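OK so I have finally done the thing I've been threatening to do since February and sorted out every single card I own. A thread, because I've got opinions now. 1/

Background: my old purse was a brick. It wouldn't shut. It had two library cards in it for the same library, a swimming pass from when I lived in Vorkville, and a stamp card from a sandwich shop that is now a vape shop. 2/

First job was tipping the lot out on the kitchen worktop and making piles. Use every week, use a few times a year, never use, no idea what this is. The last pile was the biggest by miles and it was SO satisfying. 3/

Things from the no idea pile:
a hotel key card
a loyalty card for a garden centre (I have a balcony)
a plastic tag with 973 written on it in biro
someone's gym card, and the someone is not me 4/

If you know what 973 might be, please tell me. Cloakroom? Locker? Raffle? I've kept it just in case I'm owed a coat. 5/

Next, ringing round about points before binning anything. Do this! I had 469 points sitting on the Pacheco bakery card and had been about to cut it in half. That's a loaf and two buns. I went the same afternoon and the buns were still warm. 6/

The garden centre had nothing on it, fair enough, I've only ever bought one fern. 7/

Now the holder itself. I went round and round on this. Metal ones look very smart but you have to fan everything out like a magician to find your bus pass. The ones that stick to your phone take about three cards and I'm not there yet as a person. 8/

What I wanted was the old-fashioned sort, a little book with see-through sleeves, where you flip through and everything has its own page. My gran had one for her photos. Found a blue leather one on a stall at Flelumier market and I love it, I keep opening it for no reason. 9/
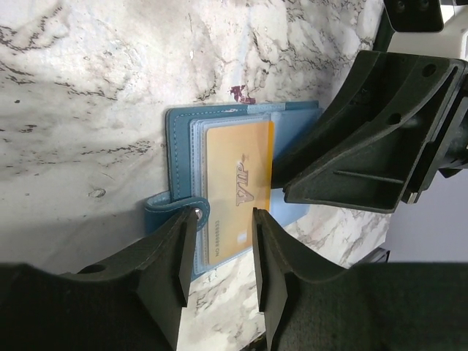

Birsen Işık replied to ask whether the plastic sleeves go sticky, as hers welded itself to her bank card one summer and took half the numbers off when she peeled it out. 10/

Birsen that is exactly what I was worried about! Too early to say with mine. The stallholder told me to dust the insides with the tiniest bit of talc and wipe it off again, and to keep it off the dashboard in hot weather. Will report back in August. 11/

The sleeves are a pale see-through blue, and the stitching round the leather is a lighter blue than the rest. And there's a strap with a silver snap on it, which was what sold me, as I am a person who drops things down the side of car seats. 12/

Gold VIP card has gone in the front sleeve. Of course it has. It gets me into the late sessions at Plakora, the roller rink, and a free squash, and it is the most glamorous thing I own. 13/

Behind that I've gone in order of how often I get told off for holding up a queue. Bus pass, library, bakery, chemist, then the dull ones. I tried alphabetical for an evening and could not for the life of me remember whether the bus pass was B for bus or P for pass. 14/

Bank card lives in my coat pocket on its own, before anyone asks. If I lose the holder I don't want to lose everything at once. 15/

A few bits I'd pass on if you're doing yours:

Wipe the cards before they go in. Barely damp cloth, then dry them properly. Mine had a layer of handbag on them that I'd rather not think about. 16/

One card per sleeve. You CAN get two in back to back but the leather starts to bulge and the snap has to work for its living. Also you forget the one behind. 17/

Take a note of the membership numbers and the phone lines for lost cards, and keep it at home in a drawer. Took me ten minutes with a cup of tea. I used the back of an envelope and then copied it out nicely like a child with a new exercise book. 18/

Cut up old cards across the numbers and the chip, and put the bits in different bins if you're the worrying kind (I am). Kitchen scissors are fine. My nail scissors are no longer with us. 19/

And leave a sleeve or two empty! I didn't at first, I was so pleased with how full and tidy it looked, then the dentist gave me an appointment card and the whole system fell over in one go. Two dull ones have been demoted to the drawer. 20/

Someone in the replies wants to know about leather care. I'm no expert but I've used the same tin of plain neutral shoe cream on belts for years, a dab on a soft cloth, leave it, buff it. Try it on the inside of the strap first. Blue can go darker and you might not like it. 21/

Paper stamp cards are the bit I haven't solved. They're all slightly different sizes and they slither about — the coffee one has already got itself wedged sideways. I'm thinking of trimming them down but what if the café won't stamp a trimmed one? Has anyone tried this? 22/

Update on that, I asked. She said she doesn't mind as long as the stamps are all still on it. So I trimmed it and rounded the corners off with scissors, and it looks quite professional if you don't get too close. 23/

Also while I had everything out I found some 70 old receipts folded into the lining of the purse. One was for a kettle. I have been looking for that kettle receipt since the kettle broke. The kettle has gone to the tip. 24/

The old purse is now full of foreign coins and hair grips and has been given a nice retirement in the hall. It shuts! First time in years. 25/

Next up is the drawer under the microwave, where I believe there are 100 takeaway menus and possibly a torch. If anyone has a good way of storing batteries I'm all ears — at the moment they're in an egg box and I don't know which ones are dead. 26/

Still taking guesses on 973. So far we've had allotment plot, coat check and racing pigeon. I'm leaning towards pigeon. 27/27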